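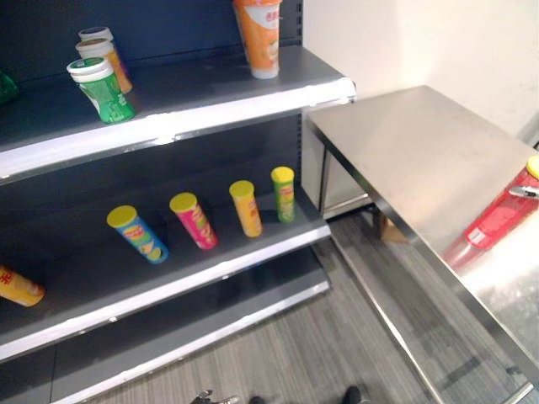
About Hukwood Retail Training Center

Hukwood Retail Training Center prepares students and adult learners for work in grocery and convenience stores. Our programs are taught on practice shelving, with packaged snacks and drinks of the kind sold in neighborhood shops, so that graduates enter their first position already familiar with the daily work of a sales floor.

Our History

The center grew out of a small evening program offered by Mutden, a regional grocery wholesaler, and became an independent school in February 2016. The first class enrolled 38 learners. More than 200 now complete a certificate with us each year.

The Practice Store

Instruction takes place mainly in the practice store. Slate gray shelving with white front lips holds the stock, and a stainless steel table stands beside it for sorting and checking goods. Chip canisters are a standard item in the first unit of study. They come in many colors, they tip over easily, and they show at once whether a row has been faced correctly. Learners set them upright, bring them forward to the shelf lip and turn each label toward the customer. Lower shelves are cleared and refilled in later units, when full layouts are built from a printed plan.

Programs

Shelf Stocking and Facing – 58 hours, day or evening
Receiving and Stock Rotation – 100 hours, day only
Store Opening and Closing – offered each spring on request

All programs are open to applicants aged 16 and over. No previous experience is required.

Our Partners

Bika and Dương Markets accept our certificate holders for supervised placements and advise us on course content. Mutden continues to supply goods for the practice store.

Visits

Schools and employers may arrange a visit through the front office. Groups are asked to register two weeks in advance.

Page last reviewed May 12, 2022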